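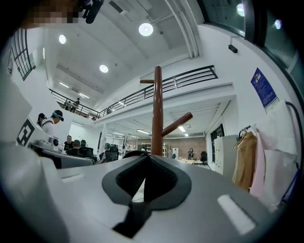
Thread on where our student project has got to. We're a second-year capstone group and we're teaching an arm to hang up and take down clothes. Project name is Prellon. 1/

The short version of the method: a person does the task by hand with a gripper that has a camera on it, we record that, and a policy gets trained on the recordings. The arm only comes into it at the end. 2/

Our unit outline asked for 50 usable demonstrations per task by the mid-project review. We had 117 for hanging and 19 for taking down, so we passed on one and got a please explain on the other. 3/

The reason for the gap is dull. Everyone signs up for the hanging sessions. Taking down was scheduled after the Thursday-style late lab slot that clashes with a stats tute, and we didn't move it until July. 4/

Things that got demos thrown out, in order of how often:
- thumb over the lens
- marker not visible at the start
- operator talking to someone and stopping halfway
- garment dropped and picked up with the other hand
5/

The last one is hard to train out of people. You drop a jumper, you grab it. We now tell operators to put their free hand in a pocket. 6/

Coat racks are harder than rails. On a rail any spot will do. On a rack you have to pick a peg and come at it from the right side, and the angle changes depending on where you're standing. Our first policy went for the pole itself nearly every time. 7/

What helped was varying the start position. In the early recordings we all walked up to the rack from the same direction, and the model learned that direction. We put tape on the floor in a ring and started from a different mark each time. Colour-coded tape, logged in the spreadsheet. 8/

The other group in our stream (Team Zurnetti) is doing folding. They share our calibration script and found a bug in it, where the gripper width was read in the wrong units. We had trained two models on that data before they told us. Both retrained since. 9/

Calibration now takes about 2 minutes per session if the board is flat. If someone has rolled the board up and put it in a backpack, it takes a lot longer. Please don't roll up the board. 10/

Finger pads wear faster than we budgeted for. The grip surface goes smooth and thin fabric starts to slip. We print the moulds ourselves and cast replacements, and there's a labelled tub of them with the spare screws. 11/

Current results on the arm: heavy coats are fine. Shirts on hangers are mostly fine. Anything knitted is poor, as the neck stretches over the peg and the arm pulls against it on the way out. We're adding a slower release and will see if that's enough. 12/

Someone asked last time why we don't just do it in simulation. We tried for a few weeks. Cloth in the simulator we had access to behaved nothing like a real cardigan, and tuning it was taking longer than recording. 13/

Left to do before we hand in: more taking-down demos, a proper test set with garments the model hasn't been trained on, and the write-up. The report is due 30/11/2023 and the methods section is the only part in decent shape. 14/

If you're a student here and have an hour free, we could use more operators. No experience needed, you get a practice run first. Left-handers especially, our data is almost all right-handed. Bring a jumper you don't mind getting stretched. 15/

Code and the recording checklist go up after marking. I'll reply to this thread with the link. 16/16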